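Sundthorpe Shared Workshop
Call for Participants: Household Robot Build Group

Posted 20 January 2018

The Sundthorpe Shared Workshop invites applications from residents who wish to join its household robot build group. Five places are open. The group meets two evenings a week at the Birkett Street premises and is led by Leire Iglesias, with Taras Hnatiuk responsible for wiring and electrical safety.

Participants will work in pairs on arm control, gripper fingers, cable routing and floor-level tasks. Each pair keeps a written log, which remains with the workshop. No degree is required. Applicants should be at least 20 years of age, comfortable with hand tools and able to attend for 3 months. Some experience with programming is welcome - any language will do.

The workshop supplies tools, bench space and a shared parts budget of $900. Participants meet their own travel costs. All new members complete a safety session with Orvokki Hirvonen before working near powered arms.

To apply, send one page describing something you have built or repaired, including what went wrong, to Deok-su Hong at the workshop office. Applications may also be left at the front desk. Late applications will be held for the October intake.

Sweeping is the first task assigned to new pairs. It calls for both arms at once, one gripper on the long handle of the broom and the other holding the dustpan flat on the tiles, with crumpled paper and a snack wrapper as the litter. Pairs may propose a different grip or finger shape, provided that the change is entered in the log and approved by the group leader.
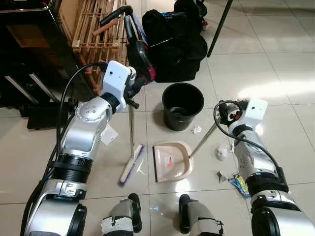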